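Omton Home Robot Planner: Set-Up Guide
Section 3. Planning Your Equipment Before You Buy

You've installed the Planner, loaded a room and driven a two-armed robot through it. Now for the part we enjoy most: using all that simulated time to work out what your lab or workshop needs to order. An afternoon spent here can save you from buying a gripper with the wrong opening, or a base that won't fit between your furniture. Have your budget sheet open next to the Planner as you go. If you don't have one yet, choose File > New Budget Sheet and the Planner will make a blank one.

3.1 Before you start

Check that you have:

- A room loaded and saved (Section 2)
- A robot model with both arms active
- Floor measurements of the real space, if you plan to match one
- A rough spending limit, even if it's only a guess for now

Note: Prices are never filled in for you. Suppliers change them too often. Type in the figures from your own quotes.

3.2 Compare grippers

1. Open the Equipment panel and choose Grippers.

2. Pick a gripper from the list and click Mount. Start with the left arm. You can give the right arm a different model later, and it's a great way to compare two candidates in a single run.

3. Switch to Wrist View and open the fingers all the way.
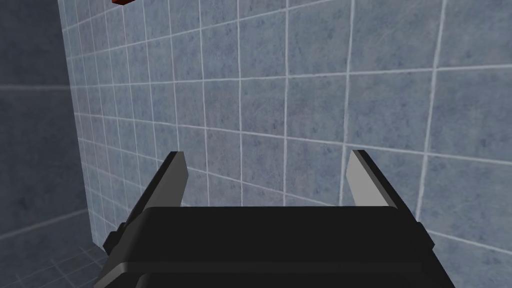
Render: Omton Home Robot Planner, wrist view

The gap between the fingers is the first thing to study. With the fingers spread and nothing between them, you get a clear sense of how wide an object the gripper could take. Wall tiles make a handy background when you're comparing one model to the next, but don't measure with them! They're farther away than the fingertips, so they look smaller than they are.

4. Click Measure Opening and copy the result into the Gripper row of your budget sheet. For our own practice project, Nakitley, we set 87 mm as the smallest opening we would accept, and that one number cut our shopping list down fast.

5. List the five objects your robot will handle most. Measure each one at the place where the fingers will hold it, then compare those widths with your opening.

6. Repeat for every gripper on your list. Save each as its own profile.

Caution: A wide opening says nothing about grip strength. Ask the supplier for the rated force and payload, and remember that the weight of the gripper itself counts against what the arm can lift.

3.3 Check reach and clutter

An empty room flatters every robot. Furniture is where you learn how long an arm you really need, so leave the household items in while you run this part.

1. Go to Room > Contents and turn on All Items.

2. Choose Body View, so you can see both arms and the robot's own body together.

3. Move the arms toward the things you expect the robot to work near. Go slowly around thin parts such as chair legs and rails.

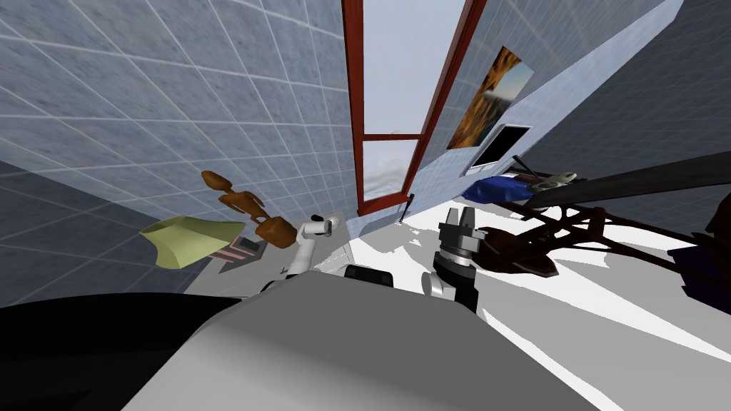

Body view, with both arms out over the floor. The gray gripper is open beside the dark wooden legs.

4. Watch the whole arm, from shoulder to fingertips. A gripper may fit into a tight spot that the wrist behind it can't follow.

5. Press Mark whenever you run out of reach or room. The Planner saves the pose and adds it to the Reach report.

6. Open the Reach report and look for clusters. If the marks gather in one part of the room, try moving the base before you price a longer arm. Moving the base is free!

Tip: Views can come out steeply tilted, depending on how the robot is posed. You don't need to correct this. Reach and clearance are figured from the room model, so the numbers stay the same whichever way the walls lean on your screen. If the angle bothers you, press L to level the display.

Note: The Planner treats cushions, lampshades and other soft goods as solid. Expect the Reach report to be a little stricter than real life around them.

3.4 Decide how many cameras to budget for

Cameras are easy to overbuy. They also bring cables, mounts and computer ports along with them, and those belong on your sheet too.

1. Start with one body camera and one wrist camera.

2. Run your most common task from start to finish. Press Mark each time you lose sight of something you need.

3. Add a second wrist camera and run the task again.

4. Compare the two Sight reports. If the second camera cleared up only a mark or two, put it under Later on your sheet.

5. Look over the saved wrist views by eye as well. Check how much of the picture the gripper body takes up along the bottom, and whether anything you care about is hidden behind its edges. 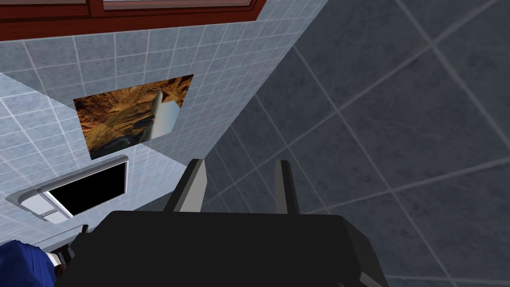
3.5 Fill in the budget sheet

By now you have real choices to put a price on, and the sheet should come together quickly.

1. Enter one line for each item under Now, Later or Spare.

2. Add the small stuff: adapter plates, finger pads, cables, an emergency stop, and a table or stand for the base.

3. Enter shipping separately. In the Nakitley budget, shipping and adapter plates together came to $506, and we had left both off our first draft.

4. Set the Spares line. We like 4 extra sets of finger pads for the first year if the robot will be used daily.

5. Click Check Sheet. Any row with a blank price or no supplier turns yellow.

6. Save the sheet and export a copy for whoever signs off on spending.

Caution: Confirm the bolt pattern and the connector with both the arm supplier and the gripper supplier before you order. A model that mounts in the Planner has been matched by shape only.

If you have a Votolport account, you can send the exported sheet there and request quotes line by line. Otherwise, the export opens in any spreadsheet program. Allow plenty of time for replies; if your budget closes in October, send your requests out over the summer.

Next: Section 4, Sharing Rooms and Profiles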